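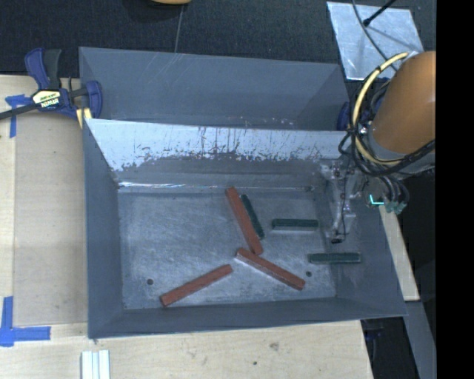
Visit report: Plenau open day, Randedside
Small-batch bin picking kit

Plenau opened its workshop at Randedside to prospective users in March. We went to see the bin picking kit it sells for low-volume work, which we are considering for the second sorting station at our Kaltbridge site. The notes below cover the cell on show, the two runs we watched and the points still open.

What is on offer

The kit is sold as a tabletop cell: arm, gripper, cabling, two metal bins, a camera with its mount, and a controller with the picking software already loaded. The buyer supplies the table and the network connection. Plenau also offers a rental plan, minimum term eight months, with the software updates included. On the purchase plan the updates are included for the first year and charged after that. We asked for both quotations in writing.

The software is licensed from Antunes and carries that name on the start screen. Plenau handles first-line support and passes model faults on to Antunes. Response times for the second step are not in the standard contract.

The cell

The demonstration cell is simple to look at. Two grey metal bins stand one behind the other on a pale wooden table and are held together by clamps at the sides, the left one an ordinary IRWIN bar clamp. The arm comes in from the right. Blue tape on the left marks out a flat panel beside the front bin. Production cells are delivered with a bolted bracket in place of the clamps, and we were shown the drawing for it. The drawing gives a tolerance for the distance from bin to arm base but none for the height, and our benches at Kaltbridge are not level with each other.

The bins have seen plenty of use. The floor of the front one is dull and covered in scuffs, and the back wall is scraped across its full width. I note this as a point in favour. Reflections from bare metal are the main difficulty at our existing station, where we had to line the bins with matting. Plenau says no lining is needed, and there was none in the front bin.

Hoses and cables are routed on the outside of the arm. The cream hose stands well clear in a wide loop, and the black cables pass under the collar. This is easy to service but needs free space on both sides. Our guard at Kaltbridge is too narrow for it and would have to be moved outwards.

The test parts

The parts were long rectangular blocks in two colours, reddish-brown and dark green, with the green ones shorter. They lay at mixed angles on the floor of the bin. The awkward cases are easy to name: a green block tucked against the side of a red one, and another with its end up on the slope of the right-hand wall. Dark green on grey is also a low-contrast combination, and a fair choice for a demonstration.

Six blocks is a light load. Our bins arrive with far more in them, in several layers, and we asked to see this. It could not be arranged on the day. Plenau will run a trial on our own parts if we send a box of them to Randedside.

Runs

In the first run the task was to move blocks from the front bin to the rear one. The arm worked at a moderate speed and paused before each descent while the next pick was planned. It missed one pick on a block near the wall, withdrew, and took it on the second attempt from a different angle. No operator input was needed.

The second run was started with the room lights off on one side. The pauses became longer. One block was left behind and reported on the screen as unreachable, with the position marked. I would take that over a forced attempt, but at our station somebody would have to clear it by hand, so the signal needs to go to the line panel as well as the screen. The controller has spare outputs for this.

Logged data

We were given a print of the cell's log for the previous week. It lists 2,000 pick attempts in the first series, on mixed blocks, and 1,656 in the second, on green blocks only. In the second series 1,128 were completed at the first attempt. The print does not give the same value for the mixed series, and it does not separate missed picks from dropped ones. We have asked for the full file. Until it arrives the green-only result should be treated as the working value, and it is too low for unattended running.

Open points

Height tolerance between bin and arm base.
First-attempt results for the mixed series.
Performance with layered parts.
Second-step response times, to be written into the contract.
Price of updates after the first year.
Spare gripper tips: part number, price and expected life. Plenau changes them by hand without tools, but had no record of how often.

A box of parts from Kaltbridge is being packed for the trial. The guard drawing has gone to Plenau so that the hose clearance can be checked before any quotation is accepted.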